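4.2 Sensitivity of the top share to the choice of income unit

Section 4.1 reported the top 1% share using the individual tax filer as the unit of observation. This section asks how much of the measured decline depends on that choice. Three alternatives are considered: the filer, the couple with income split equally, and the household with income adjusted for size. Capital gains are excluded in all three series and treated separately in Section 4.4.

The filer series is the easiest to build and the hardest to interpret. When the filing population grows, the number of people in the top 1% grows with it, and the threshold for entry falls. Orstead introduced a refundable credit six years into the sample period, which gave many low-income residents a reason to file for the first time. The top share moved in that year with no matching change in wages or business income. We therefore set the denominator to the adult population and assign non-filers an income equal to a fixed fraction of the filer mean, following the procedure in Girnis and Thoroddsen.
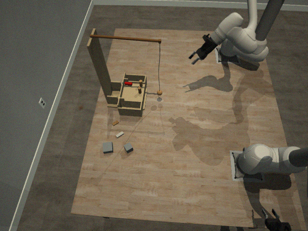

The imputation matters less than might be expected. Raising the assumed non-filer income by 30 percent lowers the level of the top share slightly in every year but leaves the slope nearly unchanged. A larger effect comes from incorporated professionals. Earnings kept inside a private corporation do not appear on a personal return until they are paid out, and the timing of the payout is under the owner's control. A rise in the dividend tax rate, announced in advance, pulls payouts forward and leaves a trough behind it. A trend line fitted from the announcement year to the trough will show a decline whether or not the underlying distribution has changed.

To limit this problem we attribute retained earnings to owners in the year they are earned, in proportion to their shareholding. Linked ownership records are available for the last 15 years of the sample only. For earlier years the filer and couple series are reported without attribution, and the two segments should not be spliced.

Figure 6 accompanies the comparison of the three units.

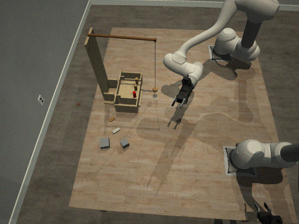 Figure 6. Two robot arms at a wooden work surface with an open box and loose blocks.

Makis Kouris objected to an earlier version of this section on the grounds that equal splitting within couples assumes the result. If high earners have become more likely to marry each other, he argued, the couple series will rise relative to the filer series even when no individual's income has changed, and a reader would be wrong to take the gap between them as measurement error. He proposed holding the marriage pattern fixed at its first-year level and reweighting.

We carried out this exercise using the Vider reweighting procedure. With the marriage pattern held fixed, the decline in the couple series is steeper than in the unadjusted data, and the difference is concentrated in the upper half of the top percentile. The direction of the result is the one Kouris expected. Its size is sensitive to the number of age groups used in the reweighting, and with narrow groups the cells at the very top become too thin to support a reliable estimate. We report the version with wide groups.

The household series differs from the other two mainly through adult children. Young adults who remain at home are counted as low-income units in the filer series but share in household resources under the size adjustment. The square root of household size is used as the divisor throughout. Replacing it with a per-person divisor changes the ranking of 2 years in the middle of the sample and has no effect on the endpoints.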